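Product review: Hitwood serving and work board, large

The Hitwood board was assessed over nine weeks in the training kitchen and the craft room of the Umier Adult Learning Centre. It was used for bread, pastry and light table work, and was washed by hand after each session.

The surface took flour and dough well and wiped down quickly. Knife marks were visible by the third week, though most were removed with fine sandpaper and oil.

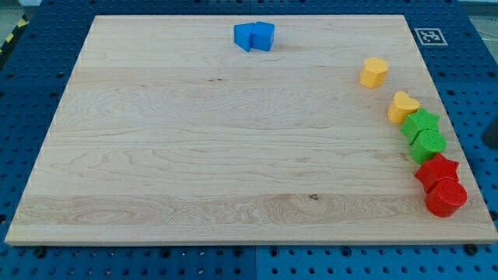

Board with small plastic blocks, on a pegboard table.

The board is heavy for its size, and learners with limited grip found it awkward to lift. Yi-an Ki, who led the pastry course, would have preferred cut handles.

The care leaflet is brief and gives no advice on oiling. At 21 pounds, the board is recommended for general use.

Reviewed by Sebastião Leite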